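포장실 작업대 점검표 (의견 포함)
Fladel 2층, 원두 소분 구역
점검일: 2020년 7월 17일
점검자: Pao-chu Wei

1. 작업대 표면
이물질, 긁힘: 적합
흔들림: 적합. 단, 지난번 점검표에도 똑같이 "적합"이라고 적혀 있는데 그때는 다리 하나에 종이를 접어 괴어 둔 상태였다. 이번에는 직접 눌러 보고 적었다.

2. 조명
작업면 밝기: 적합
그림자: 의견 있음. 빛이 한쪽에서만 들어온다. Tomalia 쪽 제안서에는 등 하나로 충분하다고 되어 있으나 저녁 작업 때 와서 본 사람이 쓴 글인지 의심스럽다. 8월에 다시 확인.

3. 종이봉투 보관 및 취급
보관 높이: 바닥에서 띄워 둘 것. 적합
입구 접힘: 부적합 3건. 두 번 접으라는 지침이 있는데도 대충 말아 놓은 것이 섞여 있다.
글자 판독: 보류. 봉투의 글씨가 작고 손글씨 느낌의 서체라 조금만 떨어져도 읽기 어렵다. 보기에는 좋을지 몰라도 내용물을 구분하는 표시로 쓰기에는 믿음이 가지 않는다.
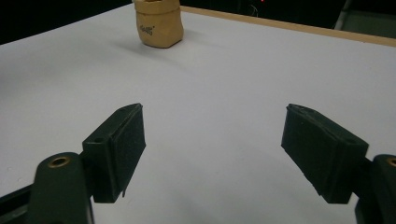
Sze-wing Lau: 글씨 문제는 저도 같은 생각입니다. 다만 입구를 말아 둔 것까지 부적합으로 잡는 건 좀 지나치지 않나요? 바로 쓸 봉투는 어차피 다시 펴야 합니다. 두 번 접기는 출고분에만 적용하면 어떨까요.

답변(Wei): 바로 쓸 봉투라는 말을 작년에도 들었다. 그 봉투가 다음 주까지 선반에 있었다. 출고분과 사용분을 나눠 놓는 칸이 생기기 전까지 판정은 그대로 둔다.

4. 봉투 강도
공급처 Grekholm의 안내문에는 400g까지 담을 수 있다고 적혀 있다. 시험 방법은 적혀 있지 않다. 우리 쪽에서 채워 들어 본 기록도 없으므로 "확인 안 됨"으로 표시한다. "문제없음"과 같은 뜻으로 읽지 말 것.

5. 재고 및 화재 위험
봉투 재고: 장부상 1,545장. 상자 겉면의 숫자를 옮겨 적은 것으로 보이며, 실제 수량은 담당자가 다시 확인할 것.
열원과의 거리: 기준 100cm. 밀봉기 옆 선반이 거의 8cm 모자란다. 부적합. 선반을 옮기든 밀봉기를 옮기든 다음 점검 전까지 처리.
소화기: 압력 정상. 앞에 쌓아 둔 상자는 점검 중에 치웠다. 다시 쌓지 말 것.

6. 서명란
교대 전 확인 서명: 부적합. 같은 필체로 일주일 치가 한꺼번에 채워져 있다. 서명은 확인한 사람이 그날 한다.

재점검 대상: 2, 3, 4, 5, 6번
재점검 때 전달할 것: 선반 이동 후 실측값, 봉투 하중 기록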